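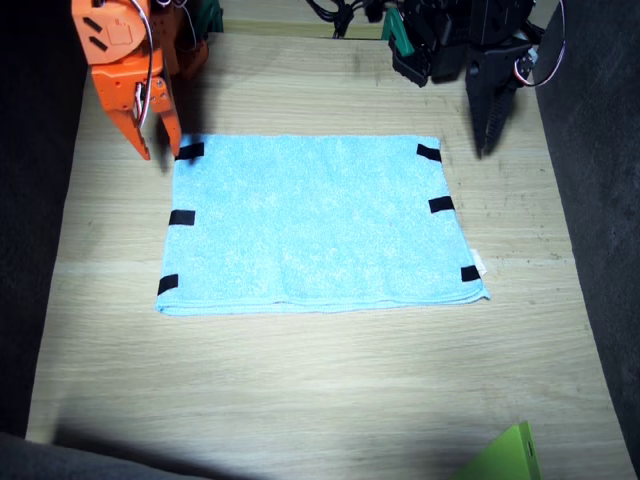
Light blue towel with black tabs on the two long sides.

Tornbridge opens its gates one morning in October, before the winter break, and lets people walk the park with the workshops and back areas open. I went this year for the first time. I have been to the park in summer, so I mostly skipped the rides I knew and spent the day on the parts that are normally closed.

Gates were at 9 a.m. Parking is on the grass field across the road, and the line moved quickly. You get a paper map at the entrance with the open areas shaded in green. The map leaves out the restrooms behind the carousel, which were open all day and had no line.

The first stop was the ride shop, where they were working on Hurkeck, the indoor boat ride. It was drained for the day and you could walk along the side of the channel from the loading dock to the cave room. The trough is 300 feet long, shorter than I would have guessed from sitting in the boat. With the work lights on you can see how close the painted walls are. The cave room holds most of the figures, and the big one at the back only moves its head and one arm. I had always thought the whole body turned. A guide explained that the boat is what turns, on a bend you don't notice in the dark.

Next door is the costume building. The park's main character, Drerar, is a sort of badger in a raincoat and has been on the sign as long as I can remember. There were several Drerar heads on the shelves, from different years. The oldest ones have a longer snout and smaller eyes, and I liked them better. Visitors could lift a head but not try it on. The current one weighs 8 pounds, and the performer looks out through the mouth.

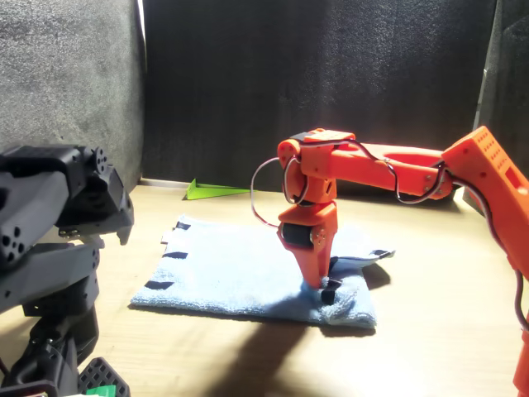 Orange arm on the folded blue towel, wooden tabletop.

Lunch was at the Carretero, the covered food court near the lake. On a normal summer day it has every counter running. For the open day there were two, one for sandwiches and one for soup and fries. I had the tomato soup and a roll. It was fine, and cheaper than in season. Seating was easy to find before noon and hard to find after. There is a second seating area upstairs that most people walked past, and the stairs are to the left of the fries counter.

After lunch there was a talk in the small theater, which has 80 seats. It was full and people stood at the back. The subject was next season's parade. They plan to bring back some of the minor characters who have been missing for years, including the two otters and the lamplighter. The otters got the biggest reaction in the room. No word on the old puppet show, although somebody asked. The answer was that the puppets are in storage and in mixed condition.

The parade floats were parked outside, and you could go up to them. The lake float has 1,000 bulbs on it, all changed over to LEDs last winter. They switched them on at 2 p.m., which was a bit early in the day to see much.

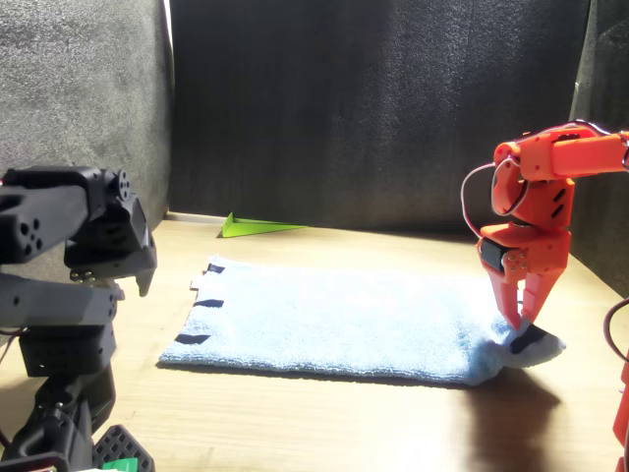

The water play area by the lake is the one part of the park that stays in use on the open day, and it was busier than I expected for the time of year. The jets are heated, but the walk back to the lockers is not. There is no towel rental in October, so bring one from home, and bring one you can pick out from a pile, because everybody drops theirs on the same two benches. Plain blue is a poor choice. Something like the light blue one in the photo is better, with its black tabs down the side and a white tag sticking out near the corner. Lockers take coins only, and the change machine was out of order.

I finished at the model room above the gift shop, where they keep the planning models for rides that were built and a few that were not. The best of these is a mountain railroad that would have gone where the parking field is now. The room is small and they let in a few people at a time, so I waited half an hour. The gift shop had older Drerar pins in a basket by the register, and I bought one with the long snout.

The park closed at 4 p.m. and the exit from the field was slow – plan on a wait if you leave at the end. Tickets for the open day are sold at the gate only, and a summer season pass gets you in free.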